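Who Signs for Pondcombe?

The mayor's power to spend without a vote is narrower than most residents think, and wider than the charter's authors planned.

Under Section 47 of the Pondcombe charter, the mayor may move money between departments during a declared emergency. The order lasts 60 days. After that the city council must approve it, or the money goes back where it came from. The section does not say what counts as an emergency, and it does not say how many orders may be issued in a row.

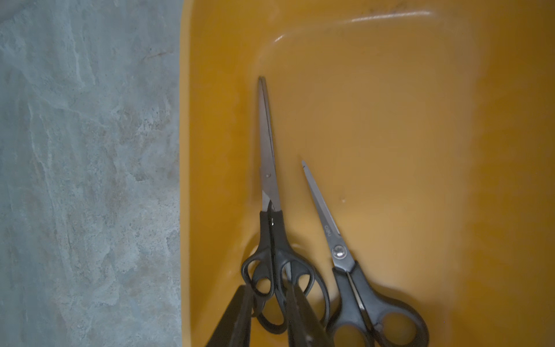
That second gap is the one now in dispute. In April, Mayor Forsberg signed an order covering repairs to the Terneck Road bridge. When it ran out, a second order was signed the same afternoon, with the same wording and a new number. The council was told by letter.

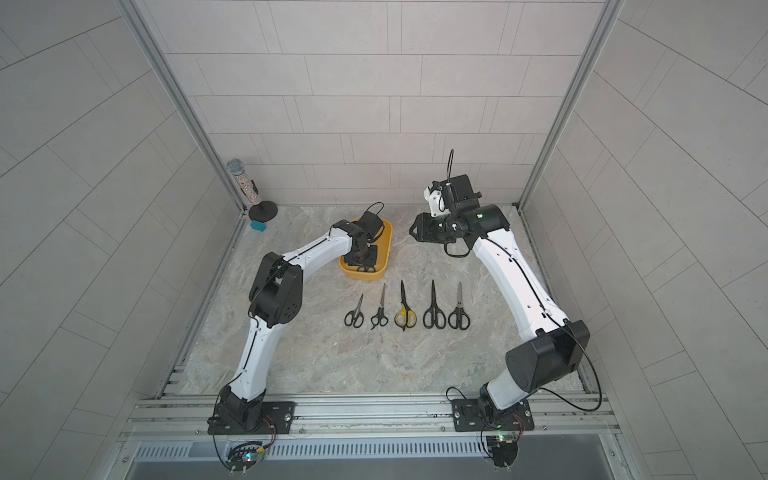

Areeba Dogar
Staff Writer, City and State

Council member Jeanine Bakker argues that the second order was a renewal and needed a vote. The city attorney's reply, four pages long, treats it as a separate act. Both readings fit the text. Earlier mayors issued single orders and let them lapse, so the point was never tested.

Bakker's proposed fix is Ordinance 402. It would bar any new order on the same subject for 300 days unless the council agrees - and it would define "subject" by budget line. The mayor's office objects to the length of the bar but has not offered a shorter one.

The ordinance needs five votes of seven to survive a veto. Four members have said they will support it. The first reading is set for 1st September.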